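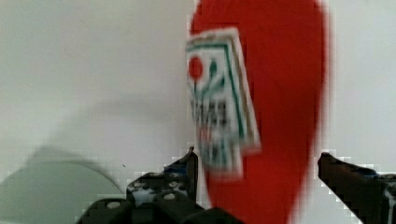
Red item with its white label attached.

Jostville Football Club
Matchday ground and pitch inspection, with comments

Home ground: Riltitz Road
Inspected by: Finlay Strachan
Second check: Elmarie Ntuli
Inspection date: 6 October 2022

Key: OK / Action / Fail

1. Playing surface
Grass height even across both halves: OK
Goalmouths: Action. The north goalmouth has worn through in front of the six-yard line. Duarte to fill and reseed after the weekend game. Playable as it stands.
Holes, stones, glass: OK. Walked end to end.
Standing water: OK. The corner by the Adams stand still drains slowly and should be looked at again after heavy rain.

2. Goals and nets
Posts and crossbars upright and secure: OK
Net clips: Action. Two clips missing at the south end, left post. Tape is not acceptable as a fix. Spares are in the equipment store.
Portable goals anchored: Fail on first check. The training goals behind the dugouts had been left with no weights on them. Moved, laid flat and chained at 5 pm. Passed on second check, E.N.

3. Markings and flags
Lines clear, correct width: OK
Corner flags, no less than 5 feet: OK
Technical areas marked: Action. Away side is faint. Re-mark before Saturday.

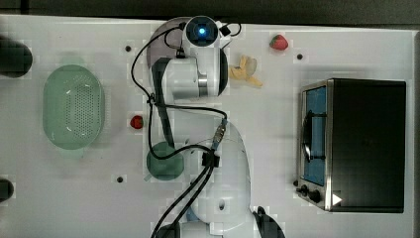

Page last changed: Thursday, 4:40 pm, by R. Tawhiri (section 5 still to come from the stewards)

4. Spectator areas
Pitch barrier, full length: OK. The loose panel reported in May has been replaced.
Adams stand, 582 seats: Action. Row F, seats 11 and 12 have cracked bases. Taped off, not for sale.
Steps and handrails: OK
Standing terrace, limit 400: OK. The limit sign has been moved to the gate where people can read it.
Ground capacity remains 2000. Any all-ticket match needs a separate form.

5. Exits and stewarding
Exit gates open outward and unlocked during play: OK
Emergency lighting: OK, tested with the floodlights off.
Ambulance route: Action. A van was parked across the east gate during the inspection. Ayanda Hendricks has asked for cones from noon on matchdays.
Radios: OK. One battery would not hold charge and has been taken out of use.

6. Changing rooms and first aid
Showers and floor drains: OK
Referee's room lock: OK
Stretcher and defibrillator: OK, pads in date.
First aid box, home dugout: Action. Short of ice packs.

7. Floodlights
All lamps working: Action. One lamp out on the north-west mast. Flarkeo booked to replace it. The referee should be told if it is still out at kickoff.
Mast base covers locked: OK

Overall: pitch passed fit for Saturday. Open actions go to Raelene Tawhiri, who signs each one off on the paper copy in the office.

Jostville Football Club, Riltitz Road | Contact the ground office | © Jostville FC | Back to top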